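Monday, evening

Second full day in Greltcombe. The subject of this trip is the roller-rink scene that grew up around the old Nenda hall in the late eighties, and how its regulars talk about it now. I had planned on three interviews per day. Today I completed two.

The first was by phone and lasted 11 minutes, too short to code properly. The second was with Jinfeng Deng, who edited all 5 issues of the photocopied zine Roller. We talked from 2:00 until a little after four. I used the standard question list for the first half and dropped it for the second, when she began to sort her own material by year and I judged it better to follow her order.

Main point from her account: she does not use the word "scene." She says "the Thursdays," and she uses it for the people as well as the night. I need to check whether this holds in the recordings from the pilot trip. If it does, the coding sheet needs a new category and the draft chapter title has to go. 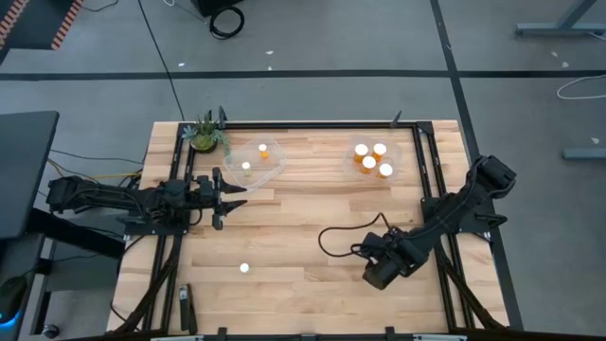
She also disputes the printed date for the split between the skaters and the dancers. The local history booklet by Voicu puts it after the hall changed hands. Deng puts it before, and has a dated flyer that supports her. One flyer is weak evidence, but the booklet cites no source at all. I have marked the date as open.

Transcription: 3 pages finished, slow going. The recorder picked up the radiator on the left channel, so I am working from the right only. Consent forms are scanned and filed under the participant codes.

To do tomorrow: ask Deng for permission to quote from issue 2, call the library again about the newspaper microfilm, and find somewhere to buy batteries. Dinner was soup at the guesthouse. Bed by 11.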